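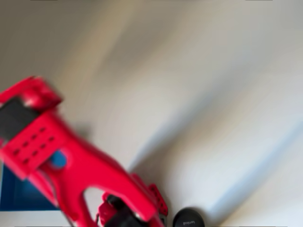 Section 7: Getting Your Punetti Tabletop Ready for Everyday Use

By now you should have the legs on and the table standing the right way up, and if you've come this far without a cup of tea, please go and have one before you carry on. The rest is gentler work. This section covers levelling the table, giving the top its first clean, laying out your things and looking after the surface in the years to come.

Before you start

You will need the two soft cloths from the accessory bag, a bowl of lukewarm water, a drop of ordinary dish soap, a tape measure and the small grey levelling key. If the key has gone missing (it likes to hide in the folds of the packing paper), a coin will do the job on the front feet, though you'll have to be patient with the back ones.

Note: The finish on the top is pale and will show coffee, felt pen and the colour from new denim sooner than a darker one would. Nearly all of these marks come off if you get to them the same day.

7.1 Levelling the table

1. Move the table to where you plan to keep it. Lift it with a helper, one at each end. Dragging it can bend the feet, and your floor won't thank you either.

2. Put the end of the tape measure on the floor beside each leg and read the height at the top edge. The lowest setting is 80 cm.

3. If one corner sits low, turn its foot anticlockwise with the key, a quarter turn at a time, and measure again. On an old floor it's quite normal to finish with three corners at 80 cm and the fourth at 81 cm. Go by whether the table rocks and don't fret over the tape.

4. Press down on each corner with the flat of your hand. When nothing moves, tighten the locking ring above each foot until it's snug.

Caution: Don't wind a foot out past the red line on its thread. If you need more height than that, use the leg extenders from the Sombatkul range, which come with their own sheet of instructions.

7.2 The first clean

1. Peel back the protective film slowly, starting from a corner and keeping it low to the surface. A cold film can be stubborn, and Renu Rastogi from our customer help team (who has put together more of these in February than she cares to remember) suggests leaving the table in a heated room overnight first.

2. Wipe the whole top with a damp cloth and a little soap.

3. Go over it again with plain water, then dry it with the second cloth. Leave the top bare for an hour or so before you set anything down.

Caution: Please don't use scouring powder, nail polish remover or those white erasing sponges. They dull the finish, and a dull patch can't be polished out at home.

7.3 Laying out your things

There's no wrong way to use a table, but after a good many letters from owners we do have our favourite habits, and you're welcome to borrow them.

1. Put the flat, heavy things down first: books, boxed games, cutting mats, albums. Keep them toward the side you don't write on, with their long edges running along the edge of the table.

2. Leave the middle clear for whatever you're working on. A space as wide as your two forearms laid end to end is plenty for most jobs.

3. Place a Sollex felt pad under anything with a hard base, such as a lamp or a tape dispenser.

4. Run lamp cords over the back and down through the clip on the rear leg, so that no one catches a knee on them.

5. If you stack, stack with the largest at the bottom, and square up the pile now and again. Piles do creep toward the edge when people lean on the table.

Note: Book covers and mats in strong colours, deep blues and reds especially, can leave a faint tint if they sit in the same spot in full sun. Shift them every so often, or slip a sheet of plain paper underneath.

7.4 Keeping it nice

Most owners find a short wipe-down on a Sunday evening is enough. Clear one half of the table at a time, wipe, dry, put everything back and then do the other half. It takes less time than carrying the whole lot off to a chair and losing your place in the sorting.

For crayon or sticky tape residue, warm the spot with a damp cloth for a minute and rub gently with your thumb through the fabric. For ink, dab and don't rub. Edith Restrepo, who tests our surfaces, wiped one sample top 2,000 times with the cloths we supply before she was satisfied with them, so you needn't be shy about cleaning.

Check the locking rings whenever you move the table. If you've also bought the Stullon drawer, leave it off until the table has been levelled, then turn to Section 8 for fitting the runners.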